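Notebook, teardown cell
5 May 2026
Open day, visitors from Bremov and Brulau

Writing this up while it's fresh, hands still smell of coffee. Gianni has the sign-in sheet, ask him for the names. Fill in your own bits underneath if I missed them.

Before doors

In early to warm up the arm and run the home position check. Fine on the first go. Camera calibration from last week had drifted a bit, enough that the fingertips came down on the wrong side of the drive carrier. Redid it with the board, saved under the new name, NOT over the old one. If you load the February one you will hit the cage. Somebody please delete it, I didn't dare with people coming.

Bram moved the fixture plate a little to the left so the tower could lie flat with room on both sides. Good move but it means the taught points for the fixture are all off. Did not re-teach. Skipped the fixture part of the demo, just talked about it and pointed.

Took the side panel off by hand ahead of time. Same for the processor, that's in the tray with its label. We don't claim the arm does either of those so no need to show it badly.

Demo 1

Bremov people. Four of them plus Aurel, who brought them up from the front desk by way of the paint shop for some reason. They had read the one pager. First question was cycle time, before the arm had even moved. Lena took it, said we're not quoting cycle time until the cable step is in, and they were ok with that I think.

Ran approach, look, descend, stop above drive cage. Then grip on the first carrier. Slipped. Re-gripped, slipped again. Third go held and it came out with the little jerk at the end. The slip is the pads, I'm sure of it, they've gone shiny. Ordered new ones, check with Plostier when they ship.

Someone asked why it waits so long over the case before going down. It's the second look with the wrist camera. Said so. She then asked if we could do the second look while moving. Good question! Wrote it on the board. Lena thinks yes if we slow the last stretch, Bram thinks the blur will kill it. Try it both ways next week, don't argue about it.

Demo 2

Brulau, smaller group, much more hands on. One used to run a repair counter and knew the Dell cases well. He told us the blue bits are touch points on nearly every model he's handled and asked if we'd thought of just looking for the color. We have, it's in there as a hint only, falls apart with dusty ones. He laughed and said they're all dusty.

He also asked about the cables, everybody asks about the cables. Told him straight: cables are done by a person at the moment. The arm can find the connector maybe, it can't get it off without pulling the cable. Brândușa showed the hook tool she's been printing. It got more interest than the arm did. Should have had it out from the start, put it on the table for next time with a card next to it.

Ran the same sequence. Grip held first time, of course, now that the nice group was watching. Put the carrier back by hand and ran it agian on request. Held again. Then an e-stop, my fault, leaned on the pendant. Recovered in a minute but I had to explain what happened and I went on far too long. Keep a spare sentence ready for that.

Demo 3

Mixed bunch, a few students and two people from Onu who came in late. By now the arm had picked up a twitch when it goes from look to descend. Small, wrist only. Visitors didn't notice, Lena did. She thinks it's the gripper cable tugging when the wrist turns. Re-clip it with more slack before anybody runs it fast.

Students wanted to know what happens to the parts afterward. Brândușa did that bit, bins, test bench, what gets reused. She's better at it than any of us, let her have that slot permanently if she wants it.

Onu asked how many towers we've opened so far. Over 100, by Bram's log, but that includes the ones done by hand to get the steps written down. I said both halves of that. They asked for the log. Bram to strip the asset numbers out and send.

Things that went wrong, short

Pads slipping, see above.
Screen in the corner was showing the wrong camera for all of Demo 1. Nobody told me till lunch.
Room too warm with the door shut, too loud with it open.
Floor tape came up by the door, somebody caught a heel on it. Fix before next visit, this is the one that matters.
Ran out of safety glasses, had to swap between groups.
One pager still says "fully automatic" in the second paragraph. It is not. Gianni to change it, print fresh, bin the old stack.

Things that went fine

Laying the tower on its side with the open part up. People could see straight in, past the power supply to the board and the drives. Keep that.
Going slow. We had it turned right down and still got asked if that was top speed, but people could follow it.
Lena talking, me on the pendant. Swapped once, wouldn't swap again.

To do

Pads (me)
Re-teach fixture points with plate where it is now (Bram)
Slack on gripper cable (Lena)
Tape, glasses (Gianni)
Photo of hook tool for the one pager (Brândușa)
Look-while-moving test, both speeds (Lena and Bram, together please)
Power supply next. We got asked for it in every group. The blue tab at the end is easy to find, what comes after that isn't, the body is wide for our fingers. Bring ideas.

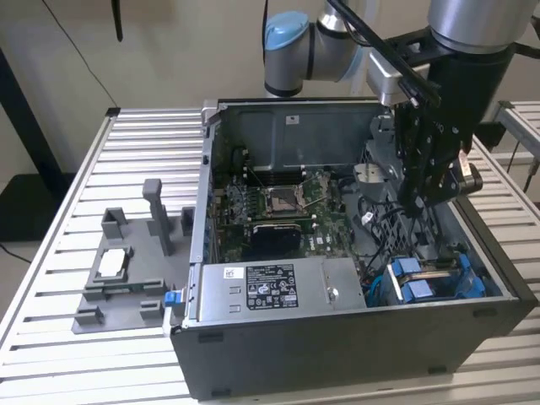
Entered by Aurel Stoica, teardown cell. Read by: L. Borkowska, B. Van Beek

Fingers are over the drive cage, both blue carriers in, and the fixture is over to the left where Bram put it. Look at how the black cables lie across the right side of the board toward the drives. That's the stretch the hook has to deal with, so Brândușa, if you're reshaping the tip, start from there and not from the clean drawing. SATA ones curl up right next to the carriers too, I'd want those out of the way before the fingers go down. Leaving the tower on the bench overnight, please don't move it.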